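Open afternoon at the Drimville shared workshop
January
Posted by the editor, Filham Makers' Newsletter

I nearly didn't go. It was raining, the bus from Filham was late and I'd already been to one workshop open day this winter where the main attraction was a bandsaw. But a few people on our list had been asking about the Drimville lot and their robot arm project, so off I went with a flask and a notebook, and I'm very glad I did!

They rent a unit behind the old dairy and share it between 17 members, mostly woodworkers and bike people. The robot side (they call the project Etim, and I never did find out why) has been going for 9 months. The build exists twice over -- once as a heap of brackets and motors on the bench, and once as a computer model, where they try out every layout before anybody drills a hole. The model was on the big screen when I got there and I spent most of the afternoon in front of it.

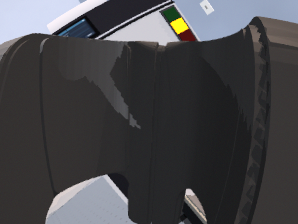 I asked what the hardest bit had been and got the same answer from everyone, which was cables. Motors you can buy, brackets you can print, but a cable that has to bend with the elbow all day will find a way to snag. They've been through three routes on the bench arm already and the current one is held on with bike inner tube. It looks dreadful and I'd do exactly the same.

The money side surprised me. The members have put in 400 pounds between them so far, and a good chunk of that went on power supplies. The brackets are printed on site, the heavier plates get cut by a friendly firm in Womham from offcuts, and the rest comes out of drawers. I had a go at fitting one of the joint housings myself and dropped two screws down the back of the bench (sorry, whoever sweeps up).

After tea we went back to the model. The layout has three arms, each up on its own post or pedestal, with the middle one doing its work over a perforated plate next to a big white and grey machine with a roll on the end. I liked how easy it was to get a feel for the reach of each arm from different sides. My own garage arm was laid out on the back of an envelope and hits the shelf every time it turns left, so you can imagine I was taking notes. 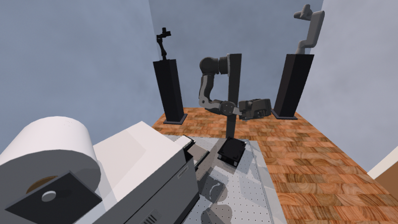 One of the bike people told me she'd been against the whole thing at first, as she thought a model was a way of putting off the real work, and that she'd changed her mind the week they moved a post on the screen and saved themselves a ruined bench top. She still thinks they should get on with the wiring.

I can see both sides of that. It's very easy to sit and tinker with a thing that costs nothing to change -- I lost most of last spring to it. But space is tight in the unit and the bench has to be shared with wheel truing on club nights, so moving real pedestals about isn't much fun for anyone.

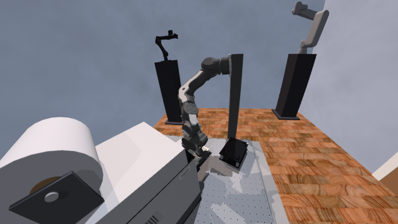

Other bits from my notebook. The floor slopes towards the door, so every stand they build needs shims. They use the same size of bolt wherever they possibly can, and I'm stealing that idea. The kettle is excellent. Parking is hopeless, so take the bus and walk up past the dairy.

They're hoping to have the first real arm bolted down by the next open afternoon, and they've promised to let visitors have a go on the controls. If you've got any spare flexible cable, take it along and they'll probably give you cake for it.

Contact: leave a note for the editor at the Filham clubroom | Copyright Filham Makers' Newsletter | Back to top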